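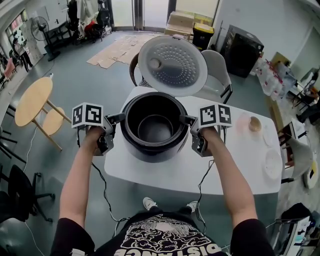

A rice cooker with its lid open. The steam plate is on the underside of the lid.

2022-02-13
By Dorottya Vida

How a Rice Cooker Knows When to Stop

A rice cooker has four main parts: the outer body, the inner pot, the heater and the lid. The inner pot holds the rice and the water. In many cookers it has a dark nonstick coating, so cooked grains do not cling to the metal.

The heater is a plate at the bottom of the body. The pot sits directly on it. Electricity makes the plate hot, and the heat moves up into the pot. This kind of heat transfer is called conduction.

Water at sea level boils at 212 degrees Fahrenheit. While there is liquid water in the pot, the bottom of the pot stays close to that temperature. Extra heat from the plate turns water into steam. It does not make the water any hotter.

The rice soaks up part of the water. The rest leaves as steam. When no free water is left, the temperature of the pot begins to climb. A sensor under the pot detects the change. In simple cookers the sensor contains a magnet that loses its grip at a set temperature. A spring then pushes the switch from "cook" to "warm."

The lid on the cooker in the photo is hinged at the back. Its steam plate has a radial pattern of small holes, meaning the holes spread out from the middle. Steam rises from the rice and meets the plate. Some of it cools there and turns back into drops of water. This is called condensation.

Steam can burn skin. Ask an adult to open the lid after cooking, and stand back while it is lifted.

Words to know
Conduction: heat moving through things that touch.
Condensation: a gas turning into a liquid.
Sensor: a part that detects a change.

More from Kitchen Science
Why Bread Has Holes
What Is Inside a Thermos?
How Salt Melts Ice
Why Onions Make Your Eyes Water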